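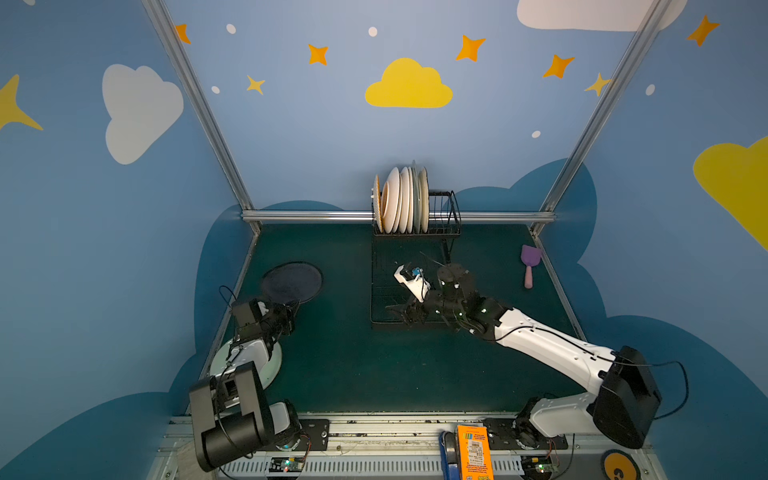 Okay, hi, can everybody hear me in the back? (wait for thumbs)

Thanks for coming out to the Skatbridge library on a January evening. I know the parking lot is a skating rink right now. Coffee is on the side table, and the restroom is past the large print shelves.

So my talk is called "Dinner for One, Six Nights a Week," and it's about cooking when you live by yourself. I've been doing it for 27 years. I'm not a chef! I did payroll for a living. I just like to eat, and I got tired of toast.

SLIDE 1 -- title

Ask for hands: who lives alone? Who cooks for one because the other person in the house won't eat anything green? (Laugh, let them talk a minute, they always want to.)

SLIDE 2 -- how I started

When I moved into my apartment on Medik Street I kept cooking the way my mother did, for a table full of people. A pot of chili would last me eight days. By day five I was mad at it. I'd scrape the end of it into the trash and feel terrible, then go buy the stuff to make another giant pot of something else.

What changed it for me was a notebook. I wrote down what I threw out for one month. Half a bag of spinach, half a bag of spinach, sour cream, most of a celery, half a bag of spinach. You get the idea. I stopped buying the big bag of spinach (it only took me until I was 40) and things got better from there.

Pass the notebook around. It's stained, I don't care, but I want it back.

SLIDE 3 -- the shopping

I shop twice a week and I keep it small. People tell me that's a hassle, and if you're driving 20 miles to the store, sure, it is. For me it's a walk to Talebi Market, and the lady at the meat counter will sell me one pork chop without making a face. Ask at the counter! They'll split a package for you at most places if you ask nicely and it isn't five in the afternoon.

Things I buy loose: carrots, potatoes, mushrooms, onions, green beans when they're decent.

Things I buy frozen: peas, corn, spinach (see above), shrimp, and bread. I slice the bread first. Please slice the bread first, I have bent a good knife on this.

Things I quit buying: bagged salad, the family size of anything, those bunches of cilantro as big as a bride's bouquet. I grow parsley on the windowsill now and put it where the cilantro goes. My sister-in-law says that's a crime. She's probably right.

SLIDE 4 -- the budget one

Somebody always asks what this costs, so I wrote it down. Last winter, three months, I spent 661 dollars on groceries. That's everything, including the coffee, which is a vice. I had a friend over now and then and I didn't skimp. Your prices may be different, and if you eat a lot of beef they will be.

Don't rush this slide, people like to copy it down.

SLIDE 5 -- half recipes

Most recipes serve four or six. Cutting them down is easy until you hit the egg. So, the egg. Beat it in a cup, then use half by eye. The other half goes in your scrambled eggs tomorrow. It'll be fine overnight in the fridge with a saucer on top.

Cooking times are where folks get burned (ha). A half-size meatloaf doesn't take half the time, and it doesn't take the full time either. Start checking early. Mine is done at some 2 songs past the half hour, which I realize is not a real measurement -- get a thermometer, they're cheap.

And go down a pan size. If you put a little bit of sauce in a great big skillet it just cooks off and sticks, and then you're standing there chiseling.

Spices: don't cut them all the way in half the first time. I find small batches taste kind of flat. Taste it and see.

SLIDE 6 -- the freezer

I have the little freezer on top of the fridge, same as most of you. I freeze soup flat in bags so they file like folders. Write on the bag BEFORE you fill it. Once it's full and wobbly you'll never get the pen to work, and then you're playing mystery soup in March.

My rule is two frozen dinners in there at all times, for the nights I come home late or just don't want to. I'm not too proud to say sometimes it's cereal.

(If there's time: the story about the gravy I thawed for ice cream. It was in a caramel tub. Keep it short, last time it ran long.)

SLIDE 7 -- setting the table

Okay, this is the part I care about the most and I always leave it too late, so if the clock says past 7:40, skip right to here.

Sit down. Use a real plate. For years I ate over the sink or off my lap in front of the news, and I couldn't have told you an hour later what I'd had. Now I clear the mail off the table, I put on the radio, and I sit. Some nights I light a candle and it's grilled cheese! It takes me about a minute to set up and I enjoy my supper so much more.

You don't need anything fancy. Wear out the good dishes. Who are we saving them for?

SLIDE 8 -- what we're doing next

A few of us have started a supper swap, and we call it Weva. (It was a typo on the first flyer and it stuck.) You make one full-size recipe, pack it up in single servings, and trade. You go home with four different dinners in place of four of the same one. We meet in the room downstairs once a month. Bring your own containers with your name on tape, and put the ingredients on the lid on account of allergies.

The sign-up sheet is by the coffee. The handout has the lentil soup, the one-pan chicken, and the little apple crisp that bakes in a mug at 350. I printed 110 of those, which was optimistic, so take a few for your neighbors.

Questions. Repeat each one into the microphone before answering. If somebody asks about air fryers, I don't own one, let the room fight it out.

Get the notebook back!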